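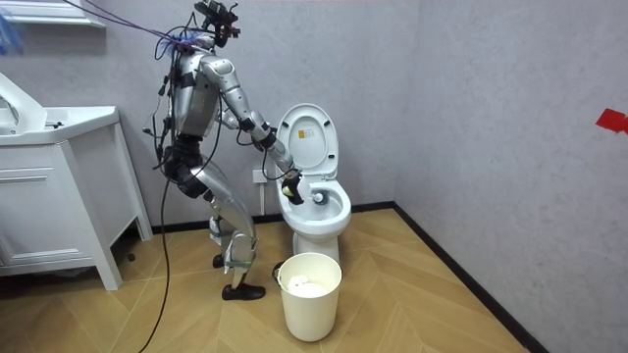 Household Water Use in Plirkdale Apartments
Piyumi Haque and Gayan Saha

Our project looked at how much water older apartments use for flushing. We chose the Liyanage building because most of its units still have their first toilets.

Method

We left paper tally sheets in 46 apartments in September and got 43 back. Residents marked every flush for a full day, starting at 6 a.m. Vasanthi Rathnayake lent us the building's past water bills. We did not count guests separately.

Results

The highest tally was 133 flushes, from a unit with a home daycare. We left it out of the average – it would have pulled the number up too far. Families with small children flushed more in the early evening, and people living alone showed no clear pattern.

Two sheets were hard to read, so we asked those residents again by phone.

Problems

One day is a short period. Some people also told us they filled in the sheet at night from memory. Next time we would put a meter on the supply line.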